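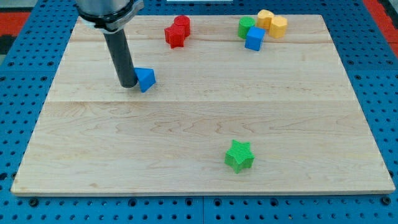
A blue triangular prism on a light wooden board.

October
By Ildikó Kovács

Why are triangles so strong?

I love triangles! Make a square out of 4 straws and some tape, then push on one corner. It flops over, right? Now try it with three straws. Push as hard as you like – the corners can't swing unless a straw bends or the tape gives up.

Builders have known this for ages, so look for triangles in bridges, roofs and cranes. My favorite is the old footbridge at Gollow. I counted five big ones on one side (and dropped my sandwich in the river).

More for kids
Why do arches stay up?
What is a pulley?
The Tullier lighthouse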